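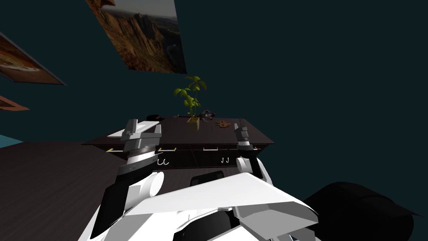
Início > Publicações > Kobe Van Acker

1/ Estamos a fechar o orçamento para o robô de dois braços da oficina em Brolwood. Deixo as contas em público, porque quando procurei não encontrei quase nada escrito por compradores pequenos.

2/ A primeira decisão foi simular antes de comprar. A licença da Cuvero custa 1,000 euros por ano e permite testar alcance, altura da mesa e posição da base. Já pagámos.

3/ Garras: pedimos preço de pinças paralelas à Timmermans e à Clornico. A Timmermans faz 2,038 euros pelo par, com flange. A Clornico é mais barata mas cobra os dedos à parte, e o prazo é mais longo.

4/ Os dedos são consumíveis. Quem orçamenta só um jogo vai parar a máquina à espera de peças. Pusemos 2 jogos por braço na folha.

5/ Erro meu na primeira versão: esqueci o transporte e a fixação ao chão. Acrescentei uma linha de 1,000 euros para as duas coisas. Se sobrar, vai para cabos.

6/ Mobiliário: não vamos comprar bancada nova. O que interessa é a altura útil e o espaço para os cotovelos do robô quando os dois braços trabalham perto um do outro. Uma secretária baixa com gavetas serve para tarefas leves.

7/ Paragem de emergência, sinalização e formação ficam num separador próprio. São despesas que convém aprovar à parte – senão são as primeiras a ser cortadas.
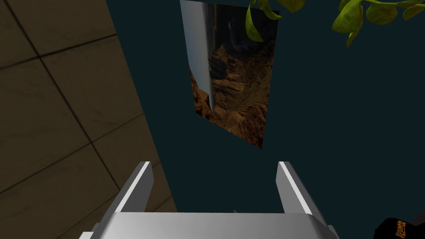
8/ Perguntaram-me: vale a pena comprar a segunda garra logo no início?
Depende das tarefas. Se houver peças que um braço segura enquanto o outro trabalha, compre as duas juntas. Se for só pegar e pousar, uma chega para o primeiro ano.

9/ No nosso caso são as duas. A encomenda segue em agosto, se a Timmermans mantiver o preço.

10/ Falta decidir o contrato de manutenção. Tenho duas propostas e nenhuma diz claramente quem paga a deslocação do técnico. Pedi por escrito.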